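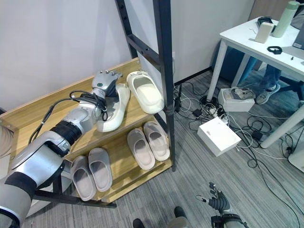
White slipper, top shelf, wooden rack.

How to Make a Small Entryway Work

By Milovan Trajkovski
Filed under: Home, Small Spaces

I love entryways. I know that's an odd thing to love, but give me a cramped hall with a door that bumps the coat hooks and I'm happy for a whole weekend! Our apartment is 726 square feet, and the hall is the part I've redone most often. It's also the part visitors comment on, so something must be going right.

What follows is the order I'd do things in if I were starting over. You won't need power tools except a drill, and you can skip the drill if you rent and your landlord is strict about walls.

Step 1: Empty the whole thing

Take everything out. Coats, bags, umbrellas, the dog leash, the bowl of dead batteries, the mat. Put it all on the living room floor and sweep the hall properly while you can reach the corners. Wipe down the baseboards and the inside of the door too. A damp cloth with a drop of dish soap takes off most scuffs, and a melamine sponge gets the stubborn ones (go gently on flat paint, it leaves shiny patches).

Now stand in the empty hall and open the door all the way. Mark where it swings to with painter's tape on the floor. Do the same with any closet door. The space outside the tape is what you've got, and it's usually more than you think.

Step 2: Sort by how often you touch it

Go through the pile on the floor and split it into things you grab every day, things you grab most weeks, and everything else. Everything else leaves the hall. Ski gloves in August do not need to be by the door, and neither does the bag of bags.

I was ruthless with coats. We kept 2 per person on the hooks and moved the rest to the bedroom closet, and I can't tell you how different it felt. You could see the wall again!

Step 3: Measure, then measure with your shoes on

Width and height are easy. Depth is where people go wrong. A cabinet that fits beautifully against the wall can still leave you shuffling past sideways with the groceries. Cut a piece of cardboard to the depth you're thinking of, lay it on the floor where the furniture would go, and live with it for a couple of evenings. Carry the laundry past it. Bring in a bike if you have one. If you keep stepping on the cardboard, the furniture is too deep.

Step 4: Get the shoes off the floor

If you only do one step on this page, do this one. Shoes spread, and once there's a row along the wall there will soon be another in front of it.

An open rack beats a closed cabinet for us. It dries faster, and people really do put things back when there's no door to open. Closed cabinets look calmer though, so if your hall is the first thing you see from the couch, you may want one anyway. Tip-out cabinets are very shallow and a lifesaver in narrow halls, but check the compartments against your biggest boots before you buy.

Give the easiest shelf to whatever gets worn the most. Put boots at the bottom on a tray with a lip so the melted snow has somewhere to go. Pebbles in the tray look lovely and are a pain to rinse, so I use a cut piece of rubber mat.

Anything bare wood near wet shoes wants a finish on it. Sand lightly along the grain, wipe off the dust, rub on a thin coat of hardwax oil and buff it off again with a clean rag. Lay the oily rag flat outside to dry before you throw it out – bunched-up oily rags can heat up and catch fire on their own.

Step 5: Hooks, and where they really go

Most hooks are hung too high and too close together. Hang your bulkiest winter coat, hold up a second one next to it, and let that set your spacing. If there are kids in the house, add a lower row. They'll use it, especially if you let them pick the hooks.

Find the studs if you can. If you can't, use anchors rated well above what you plan to hang, and remember that a wet wool coat is heavier than a dry one. I used a Skaltwood rail with 5 pegs and screwed it into a painted board, and then fixed the board to the studs. That way the hooks can go anywhere on the board without caring where the studs are.

Renters: an over-the-door rail is fine for light jackets. Put felt pads behind it or you'll hear it every time the door shuts.

Step 6: A landing spot for small stuff

Keys, mail, sunglasses, earbuds. Give them one shallow tray and keep it small on purpose. A big basket turns into a mystery basket in no time. Ours is a Popescu enamel dish from a flea market, chipped on one side, and it holds keys and very little else, which suits me.

Mail gets its own slot on the wall, and I sort it standing up, straight into the recycling.

Step 7: Light it

What a difference this makes! Halls are so often lit by a single sad bulb. Swap it for a warm white one, and add a little motion-sensor strip under a shelf or along the top of the baseboard. I put in a Grostero stick-on strip that recharges by cable, and coming home at 6 p.m. in winter is a whole different thing now. Clean the wall with rubbing alcohol before sticking anything to it and let it dry fully.

A mirror opposite a doorway borrows light from the next room. Try it in a few places before you hang it – lean it on a chair and walk away.

Step 8: The mat

Get the biggest mat the door will clear. If you have room, put a coarse one outside and a soft washable one inside. Check the gap under your door first with a stack of cards or a folded magazine. Mine dragged for months before I gave in and traded it for the low-pile Jitgate runner, and now the door glides over it.

Keeping it that way

We do a quick reset before bed, shoes up, bags hooked, tray emptied of receipts. It takes about 2 minutes. When the seasons change I pull everything out again and redo Step 2, and yes, I look forward to it.

Coming up next on the site: the closet under the stairs at my sister's place, which has a sloped ceiling, a water meter and a vacuum cleaner that won't fit anywhere else. If you've solved one like it, send me your sketches!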